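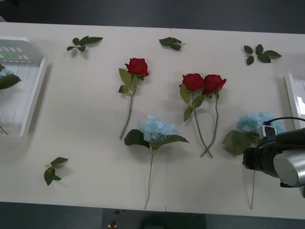
Going in for the blue one at the Surnik open day.

I have a confession to make, which is that I went to a robot open day for the parking. Surnik has the only lot on that side of Coselgate with shade, they'd opened it up to visitors for the afternoon, and I had errands to run at the garden center across the road. So my plan was to walk in, take a brochure, look interested, walk out again and go buy tomato cages. I got home a little before dinner without any tomato cages.

If you've been reading this blog for a while you know that I did flowers for eleven years (weddings mostly, a lot of funerals, one very long week of prom corsages every spring) before my wrists told me to stop. So when I came around the corner past the registration desk and saw a robot arm hanging over a white table with roses and hydrangeas all over it, I stood there with my mouth open like a kid at the aquarium. I'd been expecting car parts! Or boxes. I've seen videos of robots with boxes.

The flowers are fake, I should say that up front. Artificial red roses and these pale powder-blue hydrangeas with great big leaves, plus loose little leafy sprigs scattered over the table, the kind of thing you'd stick in at the end to hide the foam. I asked if they'd ever tried it with real ones and the woman running the table said yes, once, and that they'd had petals in everything for a week. I believe her. I used to find petals in my car in the off season.

The project is called Hesen. I got the explanation twice because I missed half of it the first time (more people kept coming in and the guy next to me had a very excited toddler on his shoulders). What they want, as far as I understood it, is an arm that can sort stems. You spread out a mess on a table, and it picks up one flower at a time and puts it in a tray at the side. Later on they want it to bunch them too, but that's a long way off and they were pretty open about it.

Now, sorting stems sounds like nothing. It's the job you give the teenager. But if you've ever done it you know that stems tangle, and that the heavy end is never where you want to hold it, and that two roses lying side by side will cross over each other and lock together like they planned it. You learn to slide one out sideways with your thumb without thinking. I never once explained that to a trainee in words. I'd just say "no, like this" and do it.

So watching a machine try was weirdly emotional for me. The gripper is black and kind of chunky, with a little sensor mounted on top and a cable that loops over it. It comes in from the side, hovers over a flower, and then it just... thinks. For a good long while, at first. I caught myself leaning forward. Then down it goes, very slow, and closes, and up comes the hydrangea with its stem swinging around underneath, and the whole crowd went "ohhh." Grown adults!

I asked why hydrangeas, because if it were me I'd have started with something easy, a tulip maybe, something with one clean line to it. The answer was that the hydrangea is the hard one and they wanted a hard one in the set. The big head hides the stem from above, so the arm can see a lot of blue fluff and leaves and has to work out where the stem must be. And a rose is hard in a different way because it's thin and the leaves hang down off it. Put the two together and you've got most of the problems, she said, and then the sprigs are there because real tables have junk on them.

I liked her a lot. She had glitter on her sleeve from something else entirely and answered every question as though it was the first time she'd heard it, and I know it wasn't, because I heard the toddler's dad ask the same one I had two minutes later.

The arm runs through a round, somebody resets the table, and it goes again. They told us they try to get 200 rounds out of it on a normal day, though with all of us standing there talking at it I don't think they got anywhere close. Each time they reset, the flowers get put down a bit differently. A rose moves over, a hydrangea gets turned. I noticed they never made it pretty, and I had to put my hands in my pockets. There was one pair of roses lying crossed at the bottom and every cell in my body wanted to straighten them.

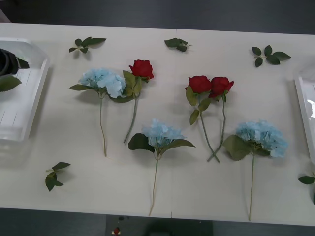

The table laid out with roses, hydrangeas and sprigs, trays on either side.

I took so many pictures of that table. My sister, who got all of them by text, wrote back "are you doing flowers again??" and I had to explain that no, a robot was, and then she called me, and I ended up out in the hallway for a while describing the whole thing to her.

When I got back they were doing the part where you could try it yourself. They have a pair of handles you hold, and the arm copies what your hands do, more or less. There was a line for it, mostly kids, and I want it on the record that I waited my turn behind a row of nine-year-olds like a decent person. Took 15 minutes. The kids were SO good at it. One girl got a rose up on her first try, carried it over to the tray and laid it down as gently as you please, and then asked if she could do the other hand.

Me, eleven years in the trade, I squashed a hydrangea. I went straight down on top of the head! I know perfectly well you don't pick up a hydrangea by the head! But with the handles you can't feel anything, that's what got me. There's no weight to it and no give. I hadn't realized how much I used to do by feel, how I'd be looking at the order sheet or chatting to a bride's mother while my fingers found the stem by themselves. Take that away and I was worse than a fourth grader.

Second try I went lower, where there's nothing but thin green stem, and I got it up off the table and then let it go too early and it landed half in and half out of the tray. The man helping with the handles said that was still useful for them. I think he was being kind, but I'll take it.

Some other stuff I wrote on the back of my parking slip:

The leaf sprigs cause more trouble than the flowers. They're small and flat and every one of them is a different shape depending on how it fell. A sprig that's fanned out is fine, and one with its leaves bunched up is apparently a nightmare.

It doesn't care about color as much as I thought it would. I figured red was a help. They said the lights matter more, and the shadows, and that they had moved the table twice to get away from a window.

The table is white because white is easy for now. They'd like to get to a real work bench eventually, with tape and wet paper all over it, and I told them to come see my old one. (It's in my garage. It's holding up paint cans.)

They use the same few flowers over and over until they wear out. I asked how many times you can pick up a fake rose before the head comes off and got a surprisingly exact answer: they had one make it to 200 and they kept it. It's in a mug on somebody's desk, very bald.

Someone in the crowd asked the question you'd expect, about jobs, and it got a little tense for a minute. I don't have a big opinion about it. The sorting is the part that wrecked my wrists, so if a machine had come along and offered to do that back then I'd have made it a cup of coffee. But I also know that sorting was how I got in the door, at sixteen, sweeping up and sorting, and if that job goes away I'm not sure where the next sixteen-year-old starts. The Surnik people didn't pretend to have an answer, and I was glad they didn't try to make one up on the spot.

There was food too, from Ateş, the bakery up by the bridge, and they'd sent the little sesame rings and those flaky cheese ones I can't stop eating. I had three. I had one of them while standing far too close to the table and got politely asked to take a step back, on account of the crumbs. Fair enough.

If you want to go, they're doing another one in July, and it's free. Groups are capped at roughly 30, so get there early, and wear something warmer than you think because they keep that room cold. Kids are welcome and you should bring them, if only to be humiliated by them at the handles. Park under the trees on the left if you can, the right side gets all the sun.

I came home and pulled a bucket of grocery store carnations apart on the kitchen counter, just to watch my own hands do it. I tried going slow, the way the arm does, stopping above each stem and deciding where to grab. I couldn't keep it up for more than a few. My fingers just went and did it.

Still need tomato cages, by the way. If anybody in Coselgate has spare ones sitting behind a shed, send me a message and I'll swap you for some dahlia tubers.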